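Curar Handling Lab, Weto Building
Hand-held gripper tools: inspection checklist with comments
Fri 10 March
Applies to: all hand-held gripper tools used for task recording in Room 2
Next full inspection: June

Mark each item OK, FIX or STOP. A STOP item takes the tool out of use until it has been repaired and checked again. A FIX item may wait until the end of the shift, but it must be entered in the log the same day. Comments from this inspection follow each item.

1. Housing and grip

Check the body for cracks, sharp edges and loose screws. Press along both sides of each seam. The halves should not move against each other.

Result: OK
Comment: Tool 470 has a shallow scratch near the trigger. It does not catch a glove. No action.

2. Finger pads

Look into the notch of each pad with a flashlight. The ribs should be whole and free of grit. Pull lightly on each lobe. A pad that lifts at the edge is a STOP. Do not reglue a pad at the station. Take it to the bench and fit a new one.

Result: FIX
Comment: Lint in the ribs on two tools. Fabric tasks leave more of it than the hard parts do. Brush the pads out after every fabric session, with the tool switched off. The old sheet said once a week, and that line has been changed.

3. Pinch points

Close the fingers slowly on the foam test block. They must open again as soon as the trigger is released. Keep the free hand behind the guard line during this check. Rings and loose cuffs are not allowed at the stations.

Result: OK
Comment: One trigger was slow to return on the first pull and normal after that. Cleaned and tested again. If it comes back, mark it STOP.

4. Markers and cameras

Each marker must be flat, clean and firmly mounted, with no tape across the printed pattern. Wipe the lens with a dry lens cloth only. Check that the camera does not turn in its mount. Anyone who replaces a marker must write the new marker number in the log before the next recording.

Result: OK
Comment: The marker cube should stay on the tool when it is set down. Do not pick up a tool by the cube. When two tools are in use close together, leave enough room that the cubes cannot knock against the other housing.

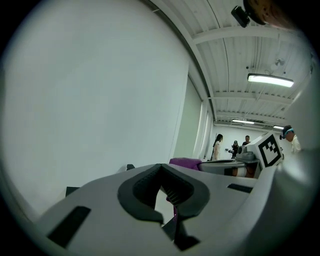 5. Work area and spacing

Operators need clear floor behind them and one arm's length to each side. People who are not recording stay out of the reach of anyone holding a tool. Talk to an operator only between takes. An operator who wants to step back says so first.

Result: FIX
Comment: Floor tape is worn by the door. Replace with the wide yellow Bellini tape from stores. The spacing rule was followed during the visit, but new people had not been shown where the waiting area is. Add it to the room introduction.

6. Batteries and charging

Use only the charger supplied with the tool. Do not charge a pack that is swollen, dented or warm before it goes in. Keep 1000 mm clear between the charging shelf and any paper or cloth.

Result: STOP
Comment: Pack 2709 has a dent at one corner. Removed and placed in the metal box for disposal. The matching tool stays out of use until a new pack arrives. A carton of wipes was also inside the clear distance and has been moved.

7. Lighting and overhead items

Check that all lamps come on without flicker and that nothing fixed overhead is loose. Report faults to building services. Lab staff do not climb to reach them.

Result: OK
Comment: None.

8. Records

Enter results in the Civby log before leaving the room. Include the tool number, the item number and the action taken. "Checked" is not enough for a FIX or STOP item.

Result: FIX
Comment: Three entries from last month give no tool number. Two have been traced and corrected. The third is still open and must be closed before the June inspection.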